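Altby Roller Shade – Set-up Guide, Section 3: Hanging and Adjusting
Updated July
By Kanchan Bansal

Read this section through before you start. You will need a pencil, a tape measure, a level and the two brackets from the small bag.

1. Measure the inside width of the window recess at the top, middle and bottom. Write down the smallest figure.
2. Mark the bracket positions and check them with the level.
3. Screw the brackets to the recess. Do not fully tighten the screws yet.
4. Push the pin end of the tube into the left bracket, then lift the other end until it clicks.
5. Tighten the screws.

CAUTION: Keep the cord out of reach of children. Fit the cord cleat at least 86 inches above the floor.

Note: The tube must be level. A tube that slopes will make the fabric wander to one side as it rolls.

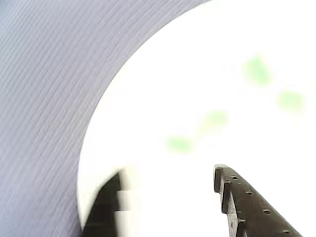

Choose the stopping height at the time of day when the sun is strongest on that window. Lower the shade, stand where you normally sit or work, and look toward the glass. Strong light can wash out nearly everything, leaving only a few pale green patches against the white. If your view is like that, lower the shade a little at a time until the glare is comfortable – then set the stop.

6. Slide the stop bead to the bracket and press it shut.
7. Raise and lower the shade 3 times. The edges should stay even.

CAUTION: Do not pull the fabric by hand to set the height – use the cord only.

For replacement brackets, order part 197.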